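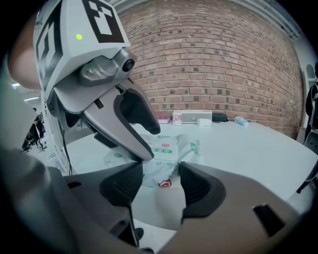
手持夹爪采数据,值不值得为了贵的那款多花钱?

看你抓什么。抓硬的、形状规矩的东西,便宜的那款够用;抓软塌塌的塑料袋、布料这类,指垫和标记板的质量会直接影响能用的数据比例,多花的钱有一部分能收回来,但远没有厂商页面上说的那么多。

先把结论放前面,因为上一篇有人抱怨我写了三屏才说到正题。下面是细节,不关心的可以走了。

七月份我们手上有两套手持夹爪,一套是 Lastgate 的,一套是 Cladero 的。Lastgate 那套贵不少,宣传页写“开箱十分钟即可采集”。我第一天从开箱到录下第一段能回放的轨迹,用了一个下午,其中大半时间花在固件版本对不上。Cladero 那套没有承诺十分钟,文档也只有薄薄几页,错别字不少,倒是照着做就能跑起来。这一点我不想给 Cladero 加太多分,文档薄的另一个意思是出了问题没处查。

任务定的是双手整理塑料袋:一只手按住或者捏住袋子一角,另一只手去找袋口,撑开,再放下。选这个任务是因为之前用方块、杯子测,两家成绩几乎没差别,那种测试我看多了,谁都能过。塑料袋不一样,它会贴在桌面上,会皱成一团,捏的位置差一点,整个袋子的形状就变了。白袋子放白桌子上,视觉这边也不讨好。

每套录了50段,同一张桌子,同一批袋子,操作的人也是同一个(我)。我知道50段说明不了太多,做统计的朋友不用来信。

先说指垫。两家都在指尖上做了带纹理的软垫,宣传里都叫“高摩擦”。我的感受是,头一批录下来确实都不错,捏住袋子边缘提起来很少滑。往后就开始分家了。Cladero 的垫子沾了灰以后明显变滑,要拿湿布擦,擦完还得等它干。Lastgate 的好一些,但也只是好一些,官网上“无需维护”四个字我建议他们删掉。

另一个问题是两指合拢时的对齐。薄塑料袋对这个非常敏感,指尖只要错开一点点,捏上去就是一边紧一边松,袋子从松的那边慢慢溜走。Lastgate 出厂对得准,Cladero 我拆开重新拧了两次螺丝才满意。说明书里关于这一步只有一句“请确保安装到位”。

然后是相机和定位。镜头装在夹爪上,好处是视角跟着手走,训练和部署时看到的东西比较一致,这个道理大家都懂了,不再重复。坏处是手一低,画面里大半都是自己的手指和袋子,背景特征少得可怜,纯靠视觉里程计的话轨迹会飘。夹爪外壳上贴黑白标记码就是为了补这个,两只手互相能看见对方的码,相对位姿就有了着落。

理论上是这样。实际操作的时候,你很难一直记得让两只手互相看得见。我录着录着就会把手腕转过去,码就没了,或者只剩一个很斜的角度,解出来的姿态一跳一跳的。Cladero 的软件遇到这种情况会悄悄插值,回放起来很顺滑,你完全不知道中间那一段是猜的。Lastgate 的软件会弹警告,弹得很烦人,我第一天差点把它关掉。现在回头看,这是 Lastgate 那套里我最愿意付钱的功能。数据这种东西,丢了可以重录,假的混进去了你要到训练完才发现,甚至发现不了。

灯光也影响识别。贴码的面如果是光面材料,顶灯一照就发白,黑格子都能变灰。我后来换成了哑光纸自己打印了一批贴上去,识别稳定多了,成本可以忽略。这件事两家的技术支持都没有提过,我发邮件问,一家回复让我升级软件,另一家到写这篇为止还没回。

线缆必须单独抱怨一段。两套都有线,垂在手下面。抓硬东西的时候无所谓,整理袋子的时候手要贴着桌面走,线就会扫到袋子。我有好几段录得挺好,最后一下被线带了一下袋角,整段作废。用魔术贴把线绑到前臂上会改善,代价是手腕转动时有拉扯感,录久了前臂酸。厂商演示视频里的线永远服服帖帖,我很想知道他们录了多少遍。

Jouko Niskanen 在 Zukcombe 那边也在试差不多的东西,他的看法比我乐观。他给我看的结果里,手持设备录的数据训出来的策略放到机械臂上,叠毛巾的成功率相当漂亮。我问他测试时毛巾的初始位置动没动过,他说动过,在一个范围里。我问范围多大,他给我比划了一下,差不多一个巴掌。我没有说他的结果不对,只是“泛化”这个词现在用得太宽了,一个巴掌也叫泛化,换一间屋子也叫泛化。

我自己也训了一版,没什么可吹的。用 Lastgate 那批数据训的策略,能比较稳地找到袋子并捏起来,撑开袋口这一步基本靠运气。用 Cladero 那批训的,捏起来的动作会犹豫,在袋子上方来回蹭。我怀疑就是那些被插值过的片段惹的祸,把可疑段落剔掉再训,蹭的毛病轻了,没有消失。到底是数据少还是数据脏,我分不清,也没有预算分清。

控制器这边,部署用的是一块 Hyvönen 的板子,配我们自己那台旧机械臂。板子端到端延迟我测了119毫秒,标称值比这个低一大截。问了客服,说标称值是在“理想负载”下测的。什么叫理想负载,没有下文。119毫秒对抓杯子没有影响,对塑料袋有影响,袋子被碰到之后自己会动,等控制器反应过来,它已经不在刚才的位置了。采集的时候人手没有这个延迟,这中间的差距靠对齐时间戳能补一部分,剩下的补不了。

还有人问过我手持夹爪和遥操作比哪个好。我的答案可能让人失望:录得快的是手持,出错时能立刻知道错在哪里的是遥操作。遥操作的时候机械臂做不到的动作你就是做不出来,手持不一样,人手带着夹爪可以拐出很刁钻的角度,录的时候很爽,放到臂上一算逆解,关节超限。我那100段里就有5段是这么废掉的,都是去翻袋口的时候手腕转过了头。现在的采集软件如果能实时提示“这个姿态你的臂到不了”,比再多加一个镜头有用。Lastgate 说这个功能在路线图上。路线图上的东西我一律按没有算。

重量也提一下。拿起来的第一分钟两套都觉得轻,录到后面两套都觉得重。Cladero 的重心偏前,手腕负担大一些,我录它的时候休息次数明显更多,也许这也拉低了它那批数据的质量,所以上面的对比请打个折扣看。

如果现在让我重新买,我会先借一套来,用自己的任务录满一整天再决定,别看演示。抓硬物就买便宜的。要碰软东西,预算够就买 Lastgate,然后自己打印哑光标记,自己绑线,自己写脚本检查轨迹。预算不够就买 Cladero,把插值关掉,那个选项藏在设置的高级页第二层,默认是开的。

下一步打算换一批更薄的袋子再录一轮,指垫也准备试试第三方的。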